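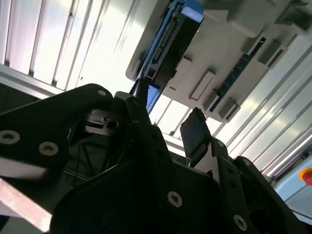 4. Desarrollo del proyecto en el aula-taller

4.1. La tarea y el puesto de trabajo

El proyecto Wamside nació como asignatura optativa de último curso en el centro de Ustville, y desde la primera semana tuvimos claro que los estudiantes debían trabajar con un objeto real. Elegimos la manipulación de un disco duro de 3,5 pulgadas junto a un ordenador de sobremesa abierto: recogerlo de un utillaje, llevarlo hasta la jaula de unidades y dejarlo orientado para la inserción. Dicho así parece poca cosa, ¡y sin embargo dio para un semestre entero de discusiones estupendas! El disco es rígido y pesado para su tamaño, la carcasa está llena de cables que invaden la trayectoria y una desviación pequeña en el agarre se convierte en un error muy visible al llegar al chasis.

El utillaje fue obra de los propios estudiantes. Remigiusz Kwiatkowski propuso una bandeja impresa en 3D, con ranuras y postes que mantienen las piezas de pie, y el grupo la rediseñó varias veces durante el mes de julio. La holgura de las ranuras resultó ser el parámetro más delicado: si era escasa, la pinza arrastraba la bandeja al levantar el disco; si era excesiva, el disco se inclinaba y la orientación inicial dejaba de ser repetible. La Figura 3 recoge el puesto con el disco colocado en su ranura y la torre tumbada a su derecha, con la placa base a la vista. 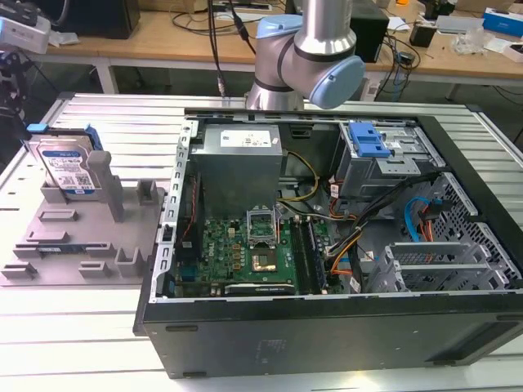 Decidimos conservar el cableado interior. Danuta Baran, responsable del módulo de percepción, defendió desde el principio que retirar los mazos de cables habría dado un problema más limpio pero mucho menos formativo, y creemos que acertó de lleno. Los cables de alimentación atraviesan la caja en diagonal y obligan a planificar la aproximación desde arriba, mientras que los cables SATA, de colores vivos, confundían una y otra vez a los primeros segmentadores entrenados por los equipos. Ver a los estudiantes descubrir esos fallos por su cuenta, reunidos frente al monitor y proponiendo soluciones a la vez, fue de lo más gratificante del curso.

4.2. Registro y anotación de los ensayos

Cada equipo manejó el robot mediante Clikach, la interfaz de teleoperación desarrollada en el curso anterior. En total se registraron 831 ensayos, de los cuales 800 superaron el control de calidad; los 31 restantes se descartaron por pérdida de sincronía entre los flujos de vídeo. Reservamos 100 para la evaluación final y los mantuvimos fuera del alcance de los equipos hasta la última sesión. Otros 135, tomados del conjunto de entrenamiento, fueron anotados a mano con las fases de aproximación, cierre, elevación, traslado y alineación.

La fase de elevación merece un comentario aparte. Al anotarla aparecieron desacuerdos interesantísimos: para unos comenzaba con el cierre de los dedos y para otros cuando el disco dejaba de tocar la ranura. La Figura 4 corresponde a un instante en que la pinza sujeta el disco en vertical por encima del utillaje, con la guía de plástico azul en su lado derecho, y es el tipo de fotograma que adoptamos como referencia para la etiqueta «disco sujeto». 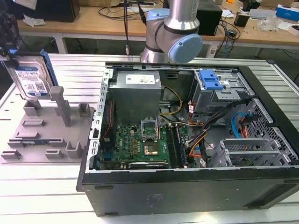
Con la definición ya acordada, Despina Gavrilă redactó una guía de anotación de dos páginas y los equipos revisaron de nuevo sus etiquetas. El criterio final es geométrico: se considera iniciada la elevación cuando el borde inferior del disco supera la altura de la ranura en la vista fija. La vista de la muñeca se consulta solo en caso de duda, porque en muchas posturas los dedos y las placas de la pinza ocupan buena parte de la imagen.

Quedó pendiente la oclusión que provoca el propio brazo cuando se sitúa detrás de la torre. El equipo Piątek ensayó una segunda vista fija con resultados muy prometedores en la fase de alineación, y su procedimiento de calibración se detalla en la sección 5.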